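Rilleo Opens Registration for Winter Gift Box Drive, Adds Skellanura as Pickup Area

Registration is now open for the Rilleo Winter Gift Box Drive, which collects packed boxes of everyday items for families staying in short-term housing. Boxes will be accepted through the end of December at all Rilleo stores and, for the first time, at a pickup point in Skellanura.

The drive is in its fourth year. Last winter customers and staff donated 281 boxes. This year Rilleo has set a goal of 700, and the company will cover the full cost of delivery to the housing partners that hand them out.

"Last year we had more requests than boxes by the second week," said Vivek Sandhu, who manages community programs at Rilleo. "We started earlier this time, and we have a bigger storage room. The goal is high, but the stores asked for a high one."

Donors can take part in two ways. They can pick up an empty box at any Rilleo store at no charge, fill it at home and bring it back to the service counter. They can also pay for a box online, in which case it is packed by staff at the Memia warehouse. Store employees who work a packing shift at Memia will be paid their normal hourly rate.

Each box should be packed for one person. Donors are asked to mark the label on the lid as adult, teen or child, and to leave the box unsealed so that the contents can be checked before delivery. Wrapping paper is not needed.

Useful items include socks, hats, gloves, toothbrushes, soap, notebooks, pens, playing cards and small packaged toys. Snacks are welcome if they are factory sealed and will keep until the end of February. The drive cannot accept used clothing, medicine, glass, candles, aerosols or homemade food. Gift cards should be handed in separately at the service counter and will be recorded there.

Nedeljković Freight will carry the boxes from the stores to Memia and on to the housing partners. The company has set aside two trucks for the route and will make its first run on the Saturday after the drive opens.

"We go past most of these stores every week anyway," said a spokesperson for Nedeljković Freight. "Adding the Skellanura stop took one phone call."

The Skellanura pickup point is in the lobby of the public library and is open during library hours. It can hold 100 boxes at a time. Groups bringing more than ten should call ahead. 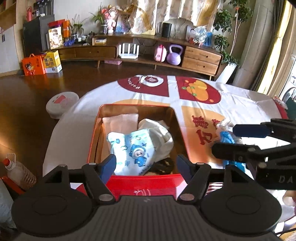

COMMUNITY

Schools, clubs and workplaces may register as a group and receive flat-packed boxes by mail. So far 58 groups have signed up. Group registration closes one week before the end of the drive, and late orders will be filled only if supplies allow.

Totals for each store will be posted on the Rilleo website every Monday. A final count will follow in January, once the last boxes have been delivered.

About Rilleo

Rilleo sells household goods, stationery and seasonal items through its stores and website.

Media contact

Vivek Sandhu, Community Programs, Rilleo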